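Jewellery, finally

Quick one tonight, kettle's on and I've got 16 other things to do before bed.

So the jewellery. It has lived in a sock drawer since we moved to Harnstead, plus a mug, plus the pocket of a coat I don't wear any more. Every time I wanted something nice to put on I ended up with a fistful of knots and went out with bare wrists. November seemed as good a time as any to sort it. Too wet for the garden anyway.

Tipped the lot out. Put the flowery cloth down first, the white one with the pink and dark red flowers, so nothing could roll off and vanish into the carpet. Learnt that one the hard way with an earring from my aunt. Still missing.

Then dug out a shallow box tray, grey outside and white inside, and started dropping things in. Plan was bracelets one end, everything else the other. Plan lasted a few minutes. It went more like: things I'd already looked at, things I hadn't.

The black beads are a pain. They twist up the second you let go of them, and they will climb into anything nearby. The silver cuff is the easy one – wide, stiff, stays where you put it. Same for the patterned ring, which I'd honestly forgotten I had. I bought it on the Lustholm trip and wore it for a week.

Worst by miles is the dark red strand. Left it till last and I'm still not done.
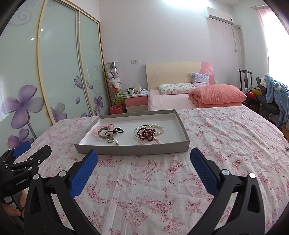

What's staying

Pink beads, yes. Bit girly, don't care.

Cuff, yes. Wants a polish.

White pearl bracelet, yes, for weddings and for feeling like a grown up.

Thin bangle. Hmm. It's a plain silver hoop and it catches on my sleeves, but I've had it since school so it gets to stay.

Little peach pearls – staying, but I need to look at the ends properly in daylight before I wear them. Iñaki Peñalver on the market fixed a clasp for me in the spring and he's quick, so they might go to him along with the pearl ornament with the spots on its gold end. No idea if that'll clean up. Will ask.

Dark red beads, staying if I ever get them undone. A pin and a good lamp, that's tomorrow's job. Don't pull, whatever you do, it only makes it tigher.

What's going

2 brooches and a watch with no strap, all from the mug. Charity shop bag by the door.

Still to do

There's space left at the right hand end of the tray so I might put the earrings there, if I can find pairs. Want some sort of divider too, cut up card will do. And it needs a proper home. Top shelf probably, next to the jumpers.

Right. Kettle.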